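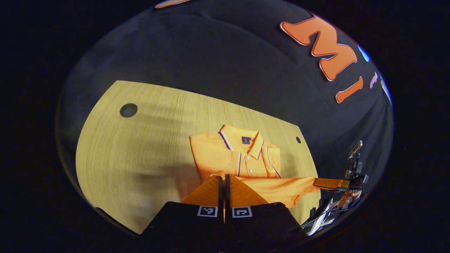 I own fewer polo shirts than I used to, and I have folded every one of them badly. For most of my adult life the method was the same: in half, in half again, then a firm shove until the drawer closed. It was my sister-in-law, Viola Tedesco, who decided this couldn't go on. She chose as her battleground a pale wooden table and an orange polo with navy and purple piping on the collar, a shirt so cheerful that it seemed unkind to shove it anywhere. Three white buttons down the front, collar turned down, laid flat. Flat, Viola says, is most of the job. I had been doing mine in mid-air, like a man wrestling a kite.

A polo is harder than a T-shirt, and I'll hear no argument on this. A T-shirt has no opinions. A polo has a collar that wants to stand up on one side only, and a placket that goes wavy if you so much as breathe near it. You do up the buttons first (all of them, even the top one you'd never wear done up), then smooth the front with the side of your hand. After that it goes face down, the sides come in, the sleeves go back on themselves and the bottom comes up in 2 goes.

I can now do this in the time it takes the kettle to boil. It used to take me the time it takes the kettle to boil, go cold and be boiled again.

Viola learned from her aunt in Curndale, who ironed tea towels and, I'm told, socks. We have agreed not to iron socks. We did have words about hangers, which she thinks are for coats and for people who have given up. My own view is that I had given up, quite comfortably, and a hanger suited me fine.

A good table matters more than I'd have guessed. The bed is too soft, the ironing board is too narrow and the kitchen worktop has jam on it, always, even when we are out of jam. What you want is something hard and smooth with enough room to pull a sleeve out sideways. I've looked at one in Cadard for 50 quid, second-hand, and was told at home that we already have a table and it only needs clearing. This is true, and has been true since we moved in.

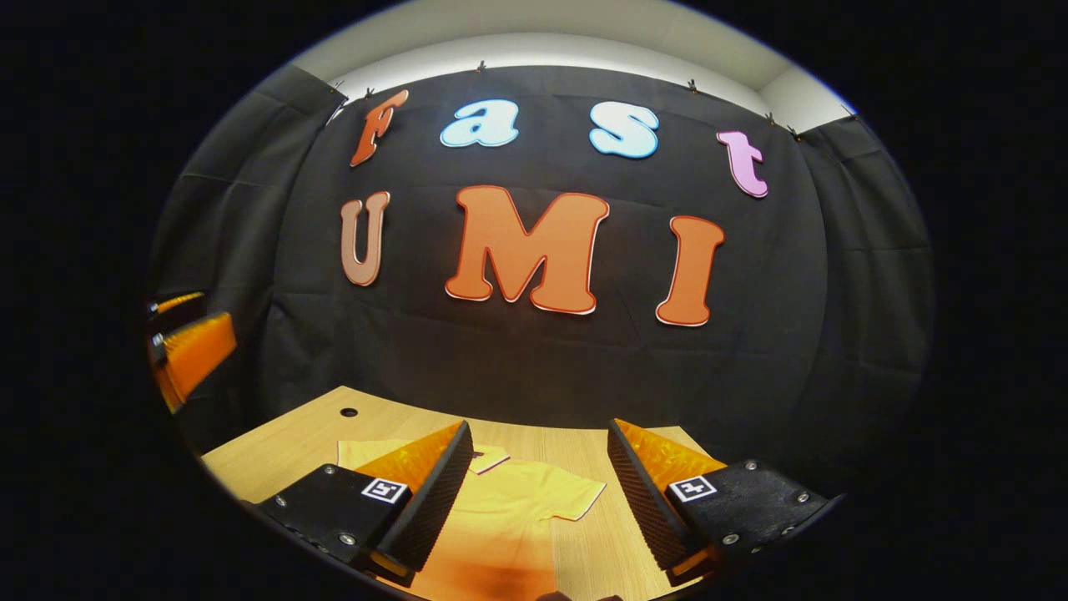

Black cloth, binder clips and some very cheerful lettering.

I am now coveting binder clips too. I have 3 at home, all of them on bags of pasta.

So far the drawer has held up for a fortnight. The shirts stand on end in a row, collars all facing the same way, and I've caught myself opening it just to have a look. Catherine says she'll believe it when she sees it in the winter, once the jumpers come down from the loft. Jumpers are next. Viola has a method for those as well, and it starts with getting rid of half of them, so I may be busy that day.

Posted 26 Aug 2018 by Sandro Mancuso

Last updated: same day, to correct the bit about the sleeves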